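Als Châu La die Leitung des Lesekreises übernahm, kamen zwei Leute. Heute führt der Verein Lundomgate eine Bibliothek mit 557 Bänden zur politischen Ökonomie und zur Ideengeschichte des Liberalismus. Im Juli erscheint im Verlag Halás ihr Buch über die Gewerbefreiheit im 19. Jahrhundert.

Den Anstoß gab eine Seminararbeit über das Zunftwesen. »Ich wollte wissen, wer sich gegen die Abschaffung gewehrt hat und mit welchen Argumenten«, sagt La. »Viele davon hört man heute noch, wenn es um Berufszulassungen geht.«

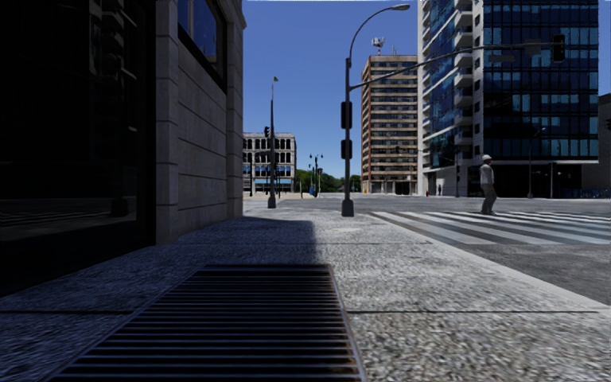

Hausecke mit Natursteinfassade bei Sonnenschein

Für das Buch hat sie 54 Petitionen von Handwerksmeistern ausgewertet. Die meisten beriefen sich auf die Qualität der Ware, einige offen auf ihr Einkommen. »Mir sind die Offenen lieber. Da weiß man, worüber man streitet.« Als Dogmatikerin sieht sie sich nicht. Eine Prüfung für Apotheker hält sie für vertretbar, eine für Perückenmacher nicht.

Mit dem Institut Tralero gibt sie außerdem die Schriftenreihe Prisix heraus. Zwei Hefte sind erschienen, eines zum Freihandel und eines zum Vereinsrecht. 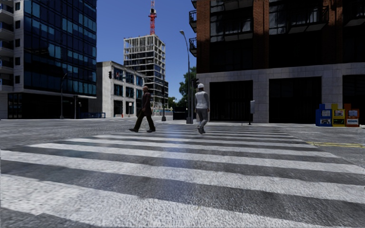 Das dritte soll sich mit der Pressefreiheit befassen, die Beiträge liegen zum größten Teil vor. Öffentliche Mittel nimmt die Reihe nicht an. »Das wurde am Anfang lange diskutiert«, sagt La. »Ich war dafür, darauf zu verzichten, und würde wieder so stimmen. Wir drucken dadurch kleinere Auflagen.«

Von Parteien hält sie Abstand. Anfragen für Podien nimmt sie an, wenn auch Gegenredner eingeladen sind. Ihr Vortrag über Wohnungsbau und Eigentum hat ihr Kritik von beiden Seiten eingebracht, und einen Teil davon hat sie in die gedruckte Fassung aufgenommen.

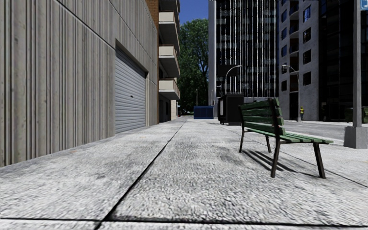

Welchen Text empfehlen Sie jemandem, der mit dem klassischen Liberalismus anfangen will?

»Mills ›Über die Freiheit‹, und zwar ganz. Das Kapitel über die Meinungsfreiheit kennen viele aus Auszügen, das über die Individualität wird seltener gelesen. Danach kann man zu Humboldt greifen.«

Der Lesekreis trifft sich weiterhin um 19 Uhr in den Räumen von Lundomgate. Zurzeit steht Tocqueville auf dem Programm.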